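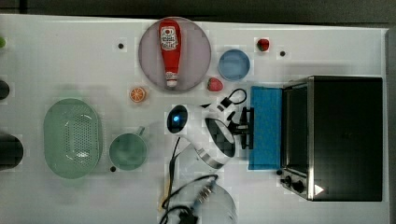 Label printer drops offline, labels drift when it comes back
Ticket status: Closed (one item parked)
Opened by: Dayana Tovar, front desk, Brarmont Toy Library
Assigned: Jacinto Barajas
Watching: Lok-yiu Yuen, Darius Lungu
Priority: was Normal, bumped to High
Opened: 11 August 2024

Original report

Printer at the desk (the Walczak, gray one by the returns shelf) keeps going offline. Print a few labels, fine. Leave it, come back, Korkico says "Device not reachable". Turn it off and on, works again. Then the first labels after that are crooked - barcode is half on one label and half on the next, so the scanner won't read it. Peeling them off the play food set is no fun, glue stays on everything.

Happens all day. Have to get the kitchen sets relabeled before the new borrowing season and can't get through a roll.

Tried: off/on, new roll, different outlet. Didn't try: anything in settings, last time I did that we lost the receipt layout.

Dayana

Log

Entry 1, Jacinto

Picked this up. Questions first:
How long before it drops? Does it drop if you keep printing?
Any other thing offline at the same time (tablet, back office PC)?
What color is the light on the front when it's "not reachable"?

Please don't reset it to factory defaults yet. Want to see the settings as they are.

Entry 2, Dayana

Drops when it sits. Never in the middle of a job. Tablet is fine, PC is fine. Light is green both times, so it thinks it's happy.

Entry 3, Jacinto

Green light and unreachable = printer has power and thinks it has network. So either it went to sleep and isn't waking up, or something else has its address.

Printed the config page from the front button (hold feed, let go after second blink). From the page:

Connection: wireless
Address mode: automatic
Address: ends in .34
Sleep after: 90 seconds
Media: continuous
Label width: 80 mm
Darkness: 4

Two things wrong on there already. Media should be gap, not continuous. With continuous it has no idea where one label stops and the next starts, just feeds by length and hopes. That's your drift. And 90 seconds sleep is silly for a desk where people come in every few minutes.

Korkico on the PC has the printer saved as .34 too, so that matches. For now.

Entry 4, Jacinto

Changed sleep to Never. Left media alone on purpose, one change at a time. Dayana please use as normal and tell me.

Entry 5, Dayana

Lasted until after lunch. Then offline again. Green light.

Entry 6, Jacinto

OK so not sleep, or not only sleep. Leaving it on Never anyway.

Asked Dayana to print the config page again while it was in the bad state, without switching off. Address on the page now is different. Korkico is still sending to .34. So the printer moved and the software didn't follow.

Pinged .34 from the PC. Something answers! Not the printer, it's on the new address. Checking router.

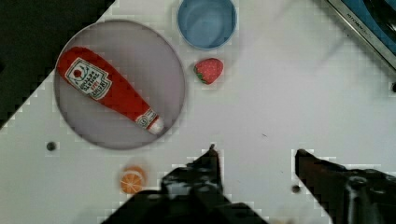 Router list shows .34 handed to a device called ULTLOW-TAB. That's the Ultlow tablet from the story corner, the one for sign-ups. So when the printer lets go of its address the tablet picks it up, printer wakes and gets whatever is next. When Dayana power cycles, sometimes it gets .34 back if the tablet is off or charging in the back, and everyone thinks the power cycle fixed it.

Would explain why it's fine some days.

Entry 7, Lok-yiu

Can we just tell Korkico to find the printer by name? There is a box for hostname in the device screen.

Entry 8, Jacinto

Tried it. The box is there, takes the name, saves, test print goes through. Then after a restart of Korkico it has turned the name back into a number. So it looks it up one time and stores the number. Useless for this. Will raise with them seperately.

Plan: reserve an address for the printer on the router so it always gets the same one. Outside the range the router hands out, so nothing else can land there.

Need router admin login. The one in the binder is old. Who has it?

Entry 9, Darius

I changed it in April when the guest network went in. Sent it to you directly, not putting it here. Please update the binder, or better, don't keep it in the binder.

Entry 10, Jacinto

Got it, thanks. In.

Done:
- Shrunk the automatic range so there's free space at the low end
- Reserved one low address for the printer, by its hardware address (on the config page, last line, copy it exact, I got an 8 and a B mixed up the first time and wasted a while on it)
- Power cycled printer, config page shows the reserved address
- Updated Korkico device screen to match
- Restarted Korkico, still matches
- Restarted router, still matches
- Turned story corner tablet off and on, it gets something else, good

Wrote the new address on tape on the bottom of the printer.

Entry 11, Dayana

Stayed up the whole shift. Nice!! Labels still drift though. Worse if anything, printed a run for the play kitchen boxes and the title line is creeping up a bit more on each one.

Entry 12, Jacinto

Expected, haven't touched that yet. Doing it now.

Media set to Gap. Ran calibrate (lid closed, hold feed until third blink, it spits out a few blanks, normal). Printed a test run, lined up. Opened and closed the lid, printed more, lined up.

Then printed from Korkico and it drifted again. Config page says continuous. So Korkico's driver is pushing its own media setting with every job and overriding the printer. Wonderful.

Entry 13, Jacinto

In the driver, on the PC: Printing preferences, Stock tab, Media type. Was continuous. Changed to gap, clicked Apply, printed, fine. Closed Korkico, opened it, back to continuous.

Reason - there are two places. Preferences under the user, and Printing defaults under the Advanced tab. Korkico reads the defaults. The one everybody finds first is the other one. Changed the defaults, needs admin rights.

Also there's a template setting inside Korkico called "Use printer stock settings". Ticked it for Small Item, Box, and Bag Tag. Left unticked on Receipt, that one goes to a different printer and Dayana will have my head.

Entry 14, Dayana

I would.

Tested with real stuff. Box labels OK, bag tags OK. Small item labels are straight but the scanner reads them on the second or third try. Old ones read first time.

Entry 15, Jacinto

Send me one old label and one new? Stick both on a sheet of paper.

Entry 16, Jacinto

Got the sheet. New ones are lighter, the thin bars break up at the edges. Darkness is at 4, which on this model is low. Raised it a step at a time with a test scan each go. Stopped when it read first try every time, both straight on and at an angle. Going higher made the bars fatten up and it got bad again, so don't crank it all the way up thinking more is better.

Also cleaned the print head. Alcohol wipe, printer off, let it dry. Wipe came away pretty black, don't think it had been done before.

Entry 17, Bohdana

Hi, I do the returns in the morning. Not sure if this is the same ticket. Scanning a returned set brings up the wrong item, a puzzle in place of the tea set. Label looks perfect.

Entry 18, Jacinto

Different cause but related, keep it here. Those are from the bad run. Someone reprinted after a misfeed using "Print next" and not "Reprint last", so Korkico moved on a number. Label is good, number belongs to the next record.

Bohdana, could you put anything that comes up wrong in a crate and don't check it in? If it gets checked in the puzzle shows as returned and then we have two messes.

Entry 19, Bohdana

Crate is under the desk. A few in there already. One I had checked in before I read this, sorry.

Entry 20, Jacinto

No problem, reversed it. Item history, right click the last line, Undo return. Puzzle is back on loan to the family that has it.

Pulled the print log, filtered to the days with misfeeds. Every job that has a Print next with no new item created right before it is suspect. Sent the list to Dayana and Bohdana. Relabel from the list with Reprint last or by opening the record and using Print there. Old label has to come off or be covered, the scanner will happily take whichever it sees first.

For the sticky residue: cooking oil on a cloth, leave it a bit, wipe, then soapy water. Not the alcohol wipes, they took the paint off a wooden block when I tried.

Entry 21, Dayana

List done. Crate empty. Printer hasn't dropped once. Scanner reads first time on everything new.

Can I relabel the rest of the kitchen sets now or are you still fiddling?

Entry 22, Jacinto

Go ahead. Done fiddling. 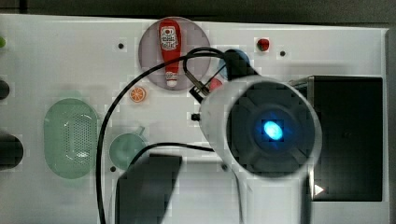

What was wrong, short version

1. Printer address was automatic. Another device took it while the printer was off the network, and Korkico kept sending to the old number. Fixed with a reserved address.
2. Media type was continuous, in three places (printer, driver defaults, Korkico template). All three have to say gap, or follow the one that does.
3. Darkness too low, head dirty. Raised, cleaned.
4. Wrong item numbers from using Print next after a misfeed. Relabeled from the log.

If it happens again

Offline with a green light: print the config page BEFORE you switch it off. Compare the address with the tape underneath. Different = call me. Same = restart Korkico first, then the printer.

Labels creeping: check Media on the config page. If it says continuous, someone reinstalled the driver. Fix the defaults under Advanced, not preferences.

One crooked label after a new roll is normal. Press feed once and reprint, with Reprint last.

Slow scanning: clean the head. Then tell me before you touch darkness.

Parked

Hostname box in the Korkico device screen doesn't keep the name after a restart. Reported to them with steps and the version number. They've replied that it's logged, no date given. Leaving this as its own ticket, Lok-yiu is on it.

Binder page for the router taken out. Darius has the login, so do I.

Closed by Jacinto. Reopen if it drops agian.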